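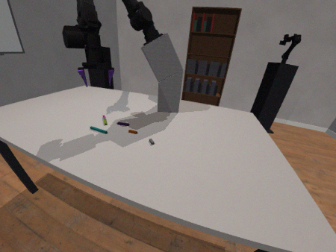
Do you need a real arm on your bench before you can learn to program a pick and place job?

You can get a very long way without one. I've been on the Likine simulator kit since August and I've only just started pricing hardware.

So, a thread on what I like, what bugs me, and who I reckon would get on with it. I paid for my own licence, 1,398 for the full bundle with all the arm models. There's a cheaper tier with one arm, and I wish I'd started there.

What you get: a room builder, a library of arms and grippers, a physics engine that behaves itself most of the time, and a set of starter tasks. The tasks are the best bit! Sorting markers sounds like kid stuff until you try to get two fingers around something that thin at an angle you didn't plan for.

My first week was mostly me flinging stationery onto the floor. Great fun. The default grip force is far too high for small, light things and the manual doesn't mention it until page 100, so go and change that before you do anything else.

Once I'd turned it down, my little sorting routine went from hopeless to finishing 8 runs out of 11. I danced around the kitchen. My daughter filmed it and no, I'm not posting it.

You can write your own control code or use the block editor. I started in blocks, moved to code after a fortnight, and the changeover was painless because it shows you the code version of every block as you go. More teaching software should do this.

Lighting is adjustable too, and it matters more than I thought it would. If you're feeding a simulated camera into your colour detection, shadows from the arm will fall right across the things you're trying to find. Mine kept losing whatever was in the dark patch. Better to learn that at home in your slippers than on a factory floor.

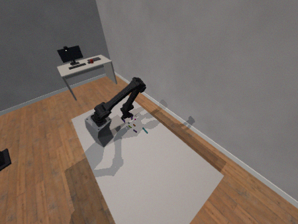 Urs Riedl reckons I'm being too kind about the physics. He's run the same starter tasks in Grisen and says small objects there settle properly when you let them go, where Likine's can jitter and creep along the surface for a second or two.

Fair call, Urs, I've seen the creeping as well. Dropping the time step helps a lot, but then everything runs slower, and on my old laptop that means going off to make a cuppa between tests. If you've got a decent graphics card you probably won't care.

Other gripes while I'm at it. The undo button only remembers your last few moves. Saving a room layout takes more clicks than it should. And importing your own gripper shape is fiddly, I had to export mine three times before the fingers were facing the right way.

Support is lovely though. I wrote in about the import problem and Liis Vaher got back to me the same afternoon with a fixed file and a note about which axis I'd muddled. She even asked what I was trying to build.

A few people have asked whether the skills carry over. Ask me again once I've had a go on the arm at the McPhee makerspace, I've put my name down for a session. My guess is the planning side will and the grip settings won't.

If you teach, have a look at the classroom licence before you buy singles. Hajar Abdel Rahman runs it with her Year 9s and has put her lesson plans up for anyone to use. They're really good, I pinched the one on reach limits.

Next on my list is getting two arms to share a table without bumping elbows. Will add to this thread when I've got something that works, or something that fails in an interesting way.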